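Screen Studies: Serial Television
Week 14 handout: The mid-season break
Lecturer: Walid Akl

A drama series seldom runs without interruption. Networks place a break near the midpoint of a season, and writers organise their episodes around it. The last episode before the break carries a cliffhanger, and the first one after it has to remind viewers of several storylines at once.

Our set text is Grenby, the family drama in which the Khalaf household loses its claim to the town of Namalow. Watch the final scene before the break twice. Note which characters are given a closing line and which leave without one.

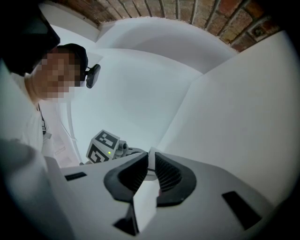 Cap with a clip-mounted camera.

Compare the scene with the return episode, "Grundudik". The dialogue repeats the quarrel over the land in the first few minutes, and the colour of the lighting changes once the brothers are apart.

Written task: in 800 words, explain how the return episode treats a viewer who has missed the first half of the season. Responses are due November 22, 2025.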